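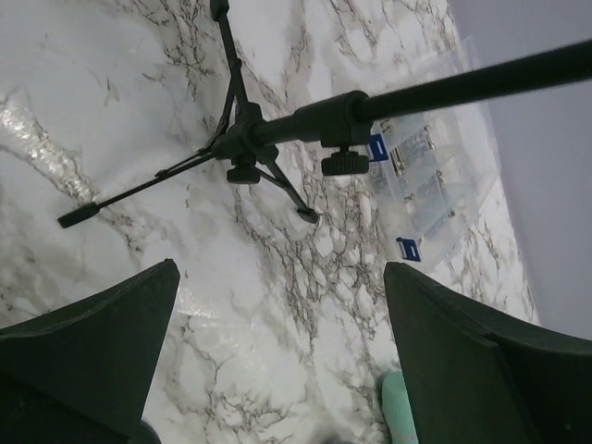 8 Nov 2023

The last of the old jQuery came off the Skusstead site tonight and I am so pleased I could ring someone up about it! (I did ring Jarlath Horgan. He was eating dinner. He was very nice about it.)

The gallery page was the stubborn one. It had a slider from years back, 1737 lines of it, and all it ever did was fade one picture into the next. My version is 97 lines of plain JavaScript plus a bit of CSS, and the arrow keys work now, which they never did before. I sat there going left, right, left, right like a little kid.

Not all smooth. The booking form stopped sending for a while after lunch, and I went through every bit of the validation before I spotted that I'd spelled "enquiry" two different ways. Fixed, tested, tested again in Firefox.

Jarlath reckons the Stindurthorpe site should be next, and he wants it finished by January. I had a peek and the main stylesheet is over 2409 lines, half of it for Internet Explorer, bless it. Still, I'm keen. I've already made a branch and pulled out the date picker, just to see what would break. The calendar broke, and so did the footer, and I have no idea why the footer would care. Looking at that first thing tomorrow, with coffee.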